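Does Oiling a Worktop Really Protect It?
Student project report, Home Materials module
Nektarios Sarantis
27/07/2025

Why I picked this

My aunt in Drarport has oiled her kitchen worktop twice a year for as long as I can remember, because the man who sold it to her said she must. The tin says the same, but the tin is sold by people who want to sell more tins. I wanted to know how much of the advice on wood care stands up once you take away the adverts.

What I read

I started with the care leaflets from two suppliers, Oltmont and Kouris. They disagree on almost everything. Oltmont wants a fresh coat every few weeks in the first year. Kouris says too much oil leaves a sticky film and that most people should leave the wood alone. Neither leaflet says how this was tested, and I wrote to both to ask. Kouris sent me another copy of the leaflet. 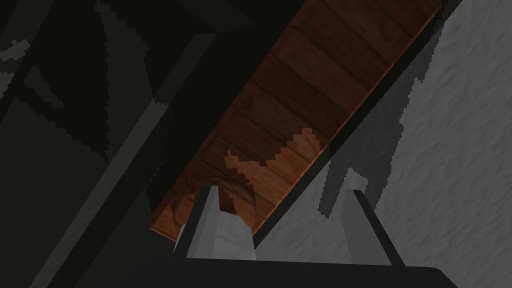

I then went through an online forum thread on stains and worn patches, 857 replies long. Nearly everyone was sure of their own method and hardly anyone had left a piece of bare wood next to the treated one to compare. Without that, all you know is that someone oiled a board and liked it afterwards.

What I did

I cut nine offcuts from the same length of oak. Three were left bare, three had one coat of Otex oil and three had two coats. Each got a spoonful of cold tea, left overnight and wiped off in the morning. My tutor, Manolis Vlachopoulos, scored the marks without being told which piece was which.

What I found

The bare pieces marked worst, as you would expect. Between one coat and two he could see no clear difference, and he gave one of the single-coat pieces the best score of the lot – so much for building up layers. It is a small test and I would not hang much on it. Tea is also only one kind of spill, and I did nothing with heat, knives or a wet cloth left lying about, which probably do more harm in a real kitchen.

My aunt has read this report and is going to carry on as before.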